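# How a Robot Learns to Pick Up a Cup

You can pick up a cup without thinking. Your eyes find it, your arm moves, your fingers close, and your hand knows when to stop squeezing. A robot has to learn every bit of that.

At Tromville School there is a robotics club that meets every Wednesday after lunch. This year the club is teaching a robot to handle things you might find at home. The project is called Gukex. Ms. Róisín Brophy runs the club, and most of the members are 10 or 11 years old.

## Showing, not telling

You could try to write down every move for a robot. Go forward a little. Open. Go down. Close. But if somebody sets the cup in a new spot, all those moves are wrong.

So the club does it another way. A student holds a gripper by hand. It has two thick fingers that open and close, and a camera that looks out past them. The student uses it to do the job, and the camera records what happens. One recording is called a demonstration, or a demo for short.

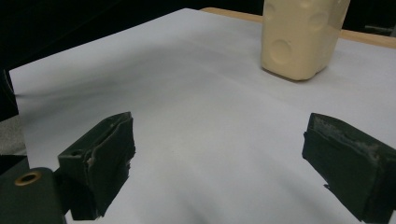

Before each demo, the student picks a starting place for the gripper. Sometimes it is close to the cup and sometimes it is far back. The robot needs to see both. If every demo began in the same place, the robot would only know how to start from there.

Then the student moves in slowly. Fast moves make blurry video, and blurry video is hard to learn from. Ataberk Saraç is in fifth grade and has made more demos than anyone else in the club. He counts to three in his head before he closes the fingers.

## Why the fingers are soft

Hard fingers can slip on smooth things. They can also crush light things. Soft pads bend a little, so more of the finger touches the object. That gives a better grip.

Soft pads wear out, though. The tops get scuffed and the edges get ragged. The club checks them at the start of each meeting and puts on new pads when the old ones stop gripping.

## Easy shapes and tricky shapes

A cup standing up is a good first object. It is about the same shape from every side. A hairbrush is harder. It has a wide end and a narrow end, and the bristles make one side bumpy. Where would you grab it? Most people choose the handle - but the robot doesn't know what a handle is until it has seen a lot of demos.

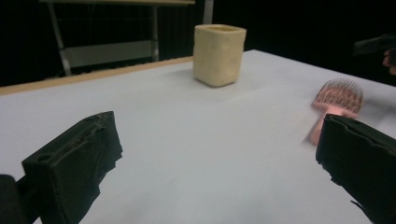 *Two objects on the table: a cream-colored cup and a pink hairbrush.*

## How many demos does it take?

A lot! The club had 1,975 demos by the end of October. Now it has 2,693. A computer goes through them and looks for patterns, such as where the fingers were just before they closed. This part is called training.

After training comes the test. The robot gets 20 tries at a job, and the students write down what happened each time. Misses go in the notebook too, because they show which demos to make next.

## Words to know

**Gripper:** the part of a robot that holds things.

**Demo:** one recording of a person doing the job.

**Training:** when a computer finds patterns in many demos.

## Try it at home

Put on a pair of thick mittens. Using only your thumb and one side of the mitten, pick up a plastic cup and set it down on a plate. Now try a hairbrush, then a spoon. Which one took the most tries?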